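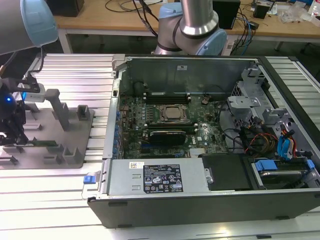
Marnum asked straight off whether the arms could cope with towers from different makers, or only the ones they'd been set up for. Prundalberg said each model needs its own fixture and a bit of teaching first.

Minutes, open day debrief, Flinholm workshop, 2pm

1. Attendance. 32 booked, 18 turned up. Parking again.

2. Demo. Memory modules and two-arm handling, run by Prundalberg. Questions went on past the slot. Essien want the cycle times in writing, not recieved yet.

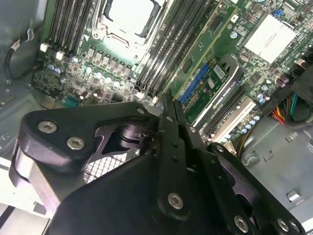
Gripper at the memory slots, workstation tower with Quadro card.

3. Costs. Fixture plates quoted at 482 each. Felt steep. Essien to get a second price.

4. Safety. Visitors stood too close to the bench. Tape on floor next time, 2 metres.

5. Next visit. July, mornings only. Marnum to send thier list of models beforehand.

AOB: more chairs. Closed 3.40.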